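9 janvier 2024

Depuis mars, nous avons donc un bras. À la cuisine d'essai de Pralolska, où je passe mes journées à dresser des plateaux-repas qui ne seront mangés par personne, la direction l'a baptisé Plollent. Nous, on dit « le stagiaire ».

## Ce qui change

Le matin, avant, je mettais la table. Maintenant je mets la table pour lui – vaisselle, ketchup, fraise, banane – et je m'écarte. La fiche de consignes compte 17 pages. La mienne, à l'embauche, tenait au dos d'une enveloppe.

On nous avait promis jusqu'à 15 heures gagnées par semaine. Je les ai cherchées. J'en ai retrouvé 3, passées à remplir un tableau sur les heures gagnées.

Mon dos va mieux, je le reconnais. Mes collègues du dressage sont devenus « référents de scène », même salaire, badge neuf. On parle moins entre nous, on surveille davantage, et je me surprends à dire « bravo » à une pince.

La bouteille de ketchup reste notre grand sujet de conversation. Couchée sur son plat ovale, elle a droit à plus d'attention que moi à mon dernier entretien annuel.
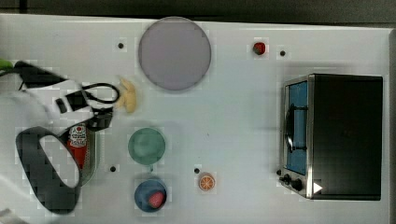 ## Et la suite

Le prestataire, Clokidow, annonce une mise à jour. J'ai demandé si elle saurait essuyer le plan de travail. C'est noté, paraît-il, demande numéro 971.

En attendant, l'éponge est toujours à moi.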